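# The Held-Out Rooms

Veronika Bíró had the result on her screen by half past nine, and she did not tell anyone until after lunch.

The number was 193. The policy had been given 1,857 trials in rooms it had never seen, and it had failed 193 of them. The last version, in July, had failed more than half. She read the line in the log twice, closed the window, opened it again and read it a third time. Then she went down to the kitchen and washed up the mugs that had been in the sink since the day before.

The lab was on the second floor of a former seed merchant's in Varkau. The name was still painted on the brick outside, and people sometimes rang the bell and asked for grass. There was a real arm in the back, bolted to a bench, but it was used one week in four. Everything else was done in simulation.

The method was Lucie Gagnon's. It was simple to explain, and this had counted against it when they applied for money. The usual way to train a hand to work in any room was to change everything about the room at random, the colours, the lamps, the height of the table, and hope that the real world would look like one more variation. Lucie wanted to change one thing at a time and keep a record of which changes hurt. When a change hurt, the training went back and gave more time to it. When a change made no difference, it was dropped. She called this the ledger. Halász, who ran the group, called it bookkeeping, and let her have a third of the machines.

Veronika did the rooms. She had a library of doors, walls, plants, lamps and tables, and she put them together and checked that nothing was floating. She had come to the work from theatre sets in Altham, where the doors had to open. In the rooms most of them didn't, and for the first month it had bothered her.

At two o'clock she knocked on the glass of Lucie's office and put the laptop down on the desk.

Lucie read the line. She scrolled up, then down.

"Which rooms?" she said.

"The held-out set."

"All of them?"

"All 13."

Lucie took her glasses off and cleaned them on her sleeve. "It's too good."

"I thought that."

"How long have you thought that?"

"Since half past nine."

"You could have told me at half past nine."

"I wanted to have lunch first," said Veronika.

They spent the afternoon trying to break it. Lucie checked the split first, to see whether any of the held-out rooms had got into training. None had. She checked the random seeds. She checked that the success signal was being read after the hand had let go and not before, which had caught them out in the spring. She found a small error in the timing of the wrist and corrected it, and ran a few hundred trials again, and the failures came out at the same rate.

Halász came by at five with his coat on. He stood behind them and looked at the table of figures.

"Is this the bookkeeping?" he said.

"Yes," said Lucie.

"Bernaron will want it for the review."

"Bernaron can wait until I believe it."

"The review's on Friday week," said Halász. "Is that long enough to believe something?" He didn't wait for an answer. They heard him on the stairs, and then the front door, which stuck and had to be pulled twice.

Bernaron made packing equipment and paid for two of the four salaries. They were reasonable people and they liked a single figure they could put on a slide. Lucie did not like giving them one. She had given them one the year before and had then spent the winter explaining it.

By seven the building was quiet. Veronika fetched crisps from the machine downstairs, and they ate them over the keyboard.

"Sort the failures by room," Lucie said.

"I did. They're spread out."

"Sort them by what changed."

Veronika did that. The ledger kept a line for every trial, with the one thing that had been altered. Lamps were fine. Table height was fine. The colour of the wall made no difference at all, and it had been dropped from training weeks ago. Most of the failures were under a heading that she had written herself and forgotten, which was "tilt".

"What's tilt?" said Lucie.

"The camera. I let it roll a bit on its mount. Everything leans."

"How much is a bit?"

"Enough to notice."

"Why did you put that in?"

Veronika had to think. "On the real arm the bracket slips. It did it in the spring, and I tightened it, and it did it again. I thought if it's going to slip, it should be allowed to slip in the rooms as well."

"You never said."

"It's in the notes."

Lucie looked for it and it was in the notes, one line, between the new lamps and a correction to the height of a stool. She read it aloud in a flat voice. Then she laughed for the first time that day, and ate the last of the crisps.

"So it isn't too good," she said. "It's good at everything we taught it and poor at the thing we didn't know we were asking."

"I knew."

"You knew. The ledger knew. I'm the one who has to stand up on Friday week."

They opened the rooms one after another to see what the policy had seen at the start of each failed trial. It was slow work. Lucie wanted to look at every one with her own eyes, and she would not let Veronika skip any, even when three in a row were plainly the same. She had a pad beside her and she wrote the trial number down each time, with a word or two after it.
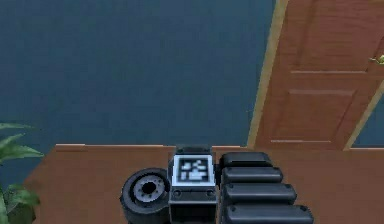
"Leave that one up," Lucie said. She wrote the number down and underlined it.

"What do you want it for?"

"The talk. I'd like them to look at a room before they look at a figure."

"They'll ask where the door goes."

"Where does it go?"

"Nowhere. There's nothing behind any of them."

Lucie thought about this. "Does the policy ever try a door?"

"It hasn't got a reason to. It only wants the table."

They went on until past nine. Outside it had started to rain, and Veronika got up and shut the window over the printer. When she came back Lucie had pushed the pad away and was typing the entry for the lab record. She typed with two fingers and talked as she went.

"August 6, 2025," she said. "Held-out rooms, full set. 193 failures in 1,857. Split checked, seeds checked, wrist timing corrected, rate unchanged. Failures mostly under tilt. Tilt not in training. Tilt in test, put there by V.B., see notes." She stopped. "Do you want your whole name?"

"Initials are fine."

"It'll be your whole name on the paper."

Veronika sat down again. She hadn't known there was going to be a paper, or that she would be on it. In Altham her name had gone at the back of the programme, under the wigs.

"Do we put tilt into training tonight?" she said.

"If we do, the number gets better and Halász gives it to Bernaron."

"Is that bad?"

"No. But then we've looked at the test and fixed what it found, and it isn't a test any more. You'd have to build me new rooms."

"How many?"

"The same again. Different ones. And don't tell me what you put in them."

"Nothing at all?"

"Put it in the notes," said Lucie. "I'll try not to read them."

She saved the entry and began looking for her shoes, which she took off under the desk every morning and could never find with her feet. Veronika started the new folder. She named it and made the first room, an empty one, four walls and a floor. She put in a table. She scrolled through the library for a while and thought about the front door downstairs, and how it stuck, and how you had to lean back with your whole weight to get it open in wet weather.

There was nothing like it in the library. She opened the modelling program and began to draw one.

"You're not staying," Lucie said.

"Ten minutes."

"I'll wait, then. You've got the umbrella."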